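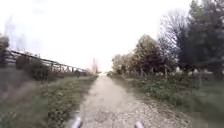 Progress report to the MacPherson Fund: the Lirnlow Line recordings

Period covered: spring through August
Prepared by the project office (a desk and the better of two chairs)

Where we are

The grant asked us to record 60 interviews with people who worked on, lived beside or rode the old freight line through Lirnlow before the rails were pulled up and the bed became a path. We have recorded 61. The extra one happened when the brother of an interviewee sat down in the next chair and began correcting her, and it seemed easier to give him his own file.

Transcripts are complete for all but the last batch. They come to 1,299 pages, a good share of which concern the price of feed. We have not cut those parts. The agreement says full transcripts, and the people who talked about feed plainly thought it was the main subject.

What we said we would do and what we did

Recording: finished.

Transcription: nearly finished. Two speakers in the last batch talk over each other from start to end, and the typist has asked for a second pass. We gave her the second pass and a better pair of headphones, which came out of the supplies line.

Indexing: behind. The plan was to tag each interview by subject using the list in our application. The list had "labor," "travel," "family" and "weather." It did not have "cows on the track," which now needs its own tag and, by the look of it, several smaller ones beneath it. We have rebuilt the list and started again at the first interview. I would like to say this was foreseen.

Maps: done in draft. Everyone agrees where the line ran, more or less because it is still possible to walk it. Agreement ends there. We hold competing locations for the Kadano siding, the water tank, and a platform that one family remembers in detail and another says was a stack of ties. The draft map shows every version, with the speaker's initials.

Listening posts: this is the item the Fund asked about in its last letter. The application promised short clips that walkers could play on their phones from markers along the path. The clips are cut. The markers are designed. The county's permit form asks for the depth of each post hole, the width of each post hole and the name of the person responsible for each post hole, and it has been returned to us twice over the second of these. The third version is in.

The clips themselves

We aimed for clips short enough to hear before a walker loses patience. Chantal Perron did the cutting and was stricter than I would have been. Gone is a long and very good account of a derailment in which nothing was damaged except a load of canned peaches. It stays in the archive, and it will be the first thing I play for anybody who visits the office.

The question we have not settled is how many markers there should be. The application says one for each clip. Having walked the route with the plan in hand, I now think that is too many. It is a straight gravel path with grass beside it, and people seem to go there largely to be left alone. My proposal was to thin the markers out and put the remaining clips on a page on our website, where they would bother only those who went looking.
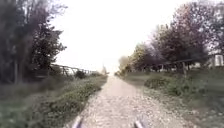
Virgilio Lagman thinks this is a mistake and asked that his view go into the report. The people who gave the interviews, he says, were told their voices would be out on the line, and a web page is where a voice goes to be forgotten. He would keep every marker and make the posts shorter. He also points out that shorter posts mean shallower holes, and that the county might be grateful.

I had no good answer to the first part and was rather taken with the second, so the matter is open. We would welcome the Fund's opinion before we order lumber.

Money

Spending is under budget on travel, as most interviewees lived closer than we had guessed and several insisted on coming to us. It is over on transcription, for the reasons given above. We ask permission to move the travel surplus across. The Gikine recorder we bought in the first month is still working in spite of coffee. The spare we bought in case of coffee has not been opened.

Public events

We held one listening evening in the church basement. Attendance was good and so was the pie. A man near the back recognized his late father's voice in the second clip and asked to hear it again, so we played it again, and then once more at the end. We have since sent copies of their recordings to all the families who wanted them. This was not in the application, and the postage is listed under "other."

What comes next

Indexing should take up to 4 months at the present rate. The map goes out to the interviewees for comment, and I expect to receive some. The permit is with the county. If the Fund would like to send somebody to walk the route with us, mornings are best, and Chantal has offered to bring the peaches clip along on her phone.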